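The Ferry to Plirno

The last ferry to Plirno left at 5, and my sister and I were on it because our mother had finally agreed to sell the house. She had agreed by postcard. The postcard said come and get what you want, and it had a picture of the harbor on the front, as if we might have forgotten where it was.

We sat inside because of the wind. My sister had a list. I had brought two empty suitcases, one inside the other, and a roll of tape.

"You won't fill those," she said.

"I might."

"You said you didn't want anything."

I had said that, in July, on the phone. I had said it because she wanted the clock and I didn't want her to think I wanted the clock. I still didn't know if I wanted it.

Hodano was the first stop. A man got off with a bicycle and a bag of onions, and three schoolgirls got on and stood by the door the whole way across. After Hodano the water gets rough for a while. My sister closed her eyes. When we were children she was sick on this part every time, and our father would hold her hat and look out at the other side.

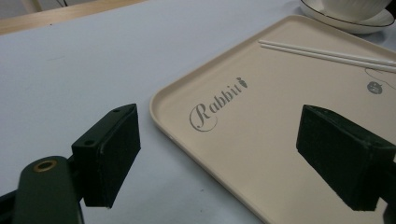 Our mother had moved most of her life into the kitchen. Her bed was where the stove used to be — she cooked on a hot plate now — and her coats hung from the cupboard doors. She had made soup. She put the bowls in front of us and sat down with her own, and for a while we talked about the boat. Then she got up and brought the bread over on the cream tray, the one with "Rabbit" written across it in gray and a little carrot after the last letter. My sister looked at it and then at me. It wasn't on her list. I could see her thinking that it should have been.

"Who bought the house?" I asked.

"A company," our mother said. "Planbridge. They have an office in Hamada. A young man came and measured the rooms."

"What do they want it for?"

"I didn't ask him. He took his shoes off at the door."

That seemed to settle it for her. She cut more bread than we could eat.

After supper my sister went through the front room with her list and a pencil. The clock had stopped at 4, and I don't know what year. She wound it and it ran for a minute. She carried it to the hall and set it down by her bag, then stood there with her hand on top of it.

"Do you want this?" she said.

"No."

"You're sure?"

"I have a clock."

She wrote something on the list. I went upstairs to our old bedroom, where there was nothing left but the curtain rod and the marks on the door frame where we had been measured every birthday. Hers went up to 17. Mine stopped at twelve, the year I decided it was for babies. I had forgotten that. I sat on the floor with my back against the wall until it was too dark to read the dates.

When I came down, our mother was drying the bowls. The bread was back in its tin and the tray was leaning against the wall to drain.

"Are you taking that with you?" I asked her. "To the new place?"

"I hadn't thought," she said. "I need something to carry things on."

"Yes."

"You can have the big pot. I don't make that much soup anymore."

So I took the big pot. It went into the larger suitcase with a towel around it, and the smaller one I carried home empty. In the morning my sister held the clock on her lap all the way to Hodano. Then the water got rough and she handed it to me and closed her eyes, and I held it and looked out at the other side.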